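Gustley Garment Care Label Records: Data Card

Prepared by the Kindside Textile Reuse Office. Updated in June. 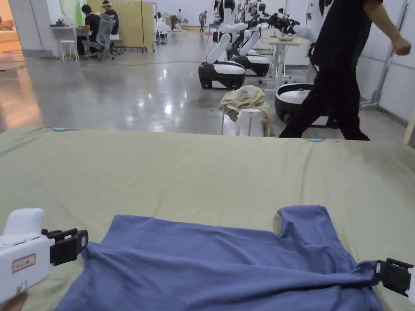

A blue T-shirt on a padded table.

Summary

The Gustley records are a table of care label text taken from secondhand clothing. Each row stands for one garment and holds the washing, drying and ironing instructions as printed, together with the fiber content and the type of garment. The release contains 2,000 rows. It is intended for people who study how clothing is labeled, and for reuse organizations that sort donated textiles by fiber.

Source

Garments were drawn from general clothing donations received at the Bautista sorting center. Shoes, hats, bedding and leather goods were left out. A garment with no care label was included only if a separate fiber label remained in place.

Contents

The main file, labels.csv, uses the following columns:

- item_id: a number assigned at intake
- garment_type: one of 18 types, listed in types.csv
- fiber_text: fiber content as printed
- care_text: care instructions as printed, in the original language
- care_symbols: symbols written out as short codes
- legibility: full, partial or none

Blank cells mean that the label did not carry the information. The word "unread" means that the information was present but could not be made out. Users should keep these two cases apart when computing totals.

Method of transcription

Label text was typed exactly as printed, including spelling errors. Line breaks were replaced with a single space. Where a label repeated the same instruction in several languages, all versions were kept in the order printed. A sample of 200 rows was then transcribed a second time by a different member of staff, and differences were settled against the garment itself.

Known limits

The records describe donations to one sorting center and do not represent clothing sold in any country. Children's clothing is underrepresented, as most of it goes directly to the Flekgate exchange. Older symbol sets appear in a small share of rows and have been mapped to current codes only when the meaning was clear. Fiber percentages have not been tested in a laboratory.

Privacy

Names written or sewn into garments were not recorded. Laundry tags bearing a name or room number were disregarded.

Versions

The present release is version 3. It corrects the coding of "dry flat" and adds the legibility column. Earlier versions remain available on request and should not be merged with this one, because item numbers were reassigned.

Use

The records may be copied and adapted for any purpose, provided that Kindside is credited and changes are noted.

Contact: Kindside Textile Reuse Office, Records Desk | © Kindside | Back to top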